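# Keeping a contact log for a small workplace during an outbreak

Last revised in December. Applies to the Heffernan and Tranel sites.

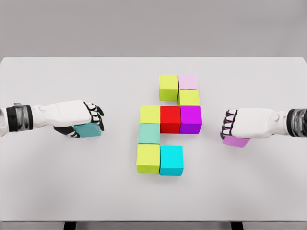

A contact log records who shared enclosed space with whom, and for how long. The local health team will ask for it when a case is confirmed, and a usable log shortens that call considerably. The steps below assume a shared spreadsheet. Sites already using Prunex can enter the same fields there.

## Before you start

You need:

- a staff list with a current telephone number for each person
- a floor plan with every room numbered
- one named log keeper per shift, and a deputy

Do not collect medical history. The log holds contact details, places and times only.

## Step 1: Set up the sheet

Create one row per person per room per visit. Use these columns, in this order:

| Column | Format |
|---|---|
| Staff number | digits only |
| Room | as on the floor plan |
| Time in | 24-hour clock |
| Time out | 24-hour clock |
| Mask worn | Y / N / P |
| Visitor | Y / N |

"P" means part of the time. Leave no cell blank; enter "U" if the value is unknown. The Heffernan template allows for 107 rows per shift — add more at the bottom, never in the middle, or the room totals will break.

## Step 2: Record entries

Enter times when the person arrives and leaves. Entries made from memory at the end of a shift are often wrong by roughly 5 minutes, and short overlaps are then lost. Visitors and delivery drivers go in the same sheet, with a telephone number in place of the staff number.

## Step 3: When a case is reported

1. Note the time of the report and who took it.
2. Filter the sheet by the person's staff number.
3. Go back 72 hours from the first symptom or, if there are none, from the time of the test.
4. For each room visited, list everyone whose times overlap.
5. Send the list to the site manager. Do not send it to the whole staff.

If the health team asks for a different period, use theirs and note the change on the sheet.

## Step 4: Store and delete

Save a read-only copy at the end of each shift. Povent keeps its copies for eight weeks, then deletes them — paper sheets are shredded on the same schedule. Copies connected with an open case stay until the health team closes it.

## Common faults

**Overlap list is empty.** Check that the times are stored as times and not as text.

**Same person appears twice.** Usually two spellings of a visitor's name. Match on telephone number.

**Night shift missing.** A visit that crosses midnight must be split into two rows, the first ending at 23:59 and the second starting at 00:00.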